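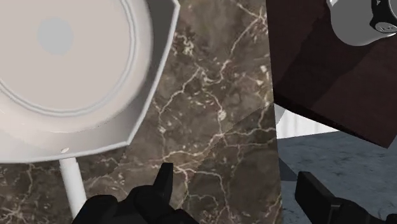
Figure 5.1 Rendered view of a white plate with a faceted rim.

Chapter 5
Liquidity and Funding Risk in Commercial Banks

5.1 Introduction

A bank can fail while its assets are still worth more than its debts. Most of its liabilities are due on demand or within a few weeks, and most of its assets are loans that run for years. As long as depositors and lenders renew their claims, the mismatch earns income. When they stop, the bank must raise cash on terms set by others. Chapter 4 dealt with losses on the loan book. The present chapter deals with the cash position, and assumes until Section 5.6 that every borrower pays on time.

Two terms need to be kept apart. Funding liquidity is the ability of a bank to meet payments as they come due. Market liquidity is the ease with which an asset can be sold near its last quoted price. The two interact. A bank short of funding sells securities, the sales push prices down, and the lower prices reduce what other banks can borrow against the same securities. Section 5.4 sets out a simple model of this loop, following the treatment in Annick Cordier's lecture notes.

5.2 A Worked Balance Sheet

Kerna Bank is used throughout the chapter. Its total assets are $3000 million, of which $200 million is held as reserves and $100 million as short-term government bills. The remaining $2700 million is in loans and long-dated securities. Its liabilities are retail deposits, overnight borrowing from other banks, and a small issue of five-year notes. Equity is entered last, as the residual.

Suppose that overnight lenders decline to renew $200 million. Kerna can pay from reserves, which then stand at zero. It still holds $100 million in bills, and these can be sold or pledged. If a further $200 million is withdrawn the next day, the bills cover half of it – and only if they fetch full value. The other half must come from new borrowing or from the sale of long-dated assets. Equity has not changed up to this point. It changes once assets are sold below book value, and the loss is charged against it in full.

The haircut on pledged collateral matters here. With a haircut of 5 percent, $100 million in bills supports $95 million of borrowing. Haircuts on long-dated securities are higher and tend to rise when markets are under stress, so a bank that plans on today's figure will overstate its capacity.

5.3 Sources of Funding

Retail deposits are usually treated as stable, particularly when they are insured. Wholesale funding is cheaper to raise in large amounts but is quicker to leave. Interbank lines may be committed or uncommitted; an uncommitted line should be given no value in a stress calculation. The cases of Gustosari Savings and Kopecký & Costach, taken up at the end of the chapter, differ mainly in this respect. Their loan books were similar in size and quality, but Gustosari relied on insured deposits and Kopecký & Costach on overnight borrowing.

Key terms: funding liquidity, market liquidity, haircut, committed line, maturity mismatch.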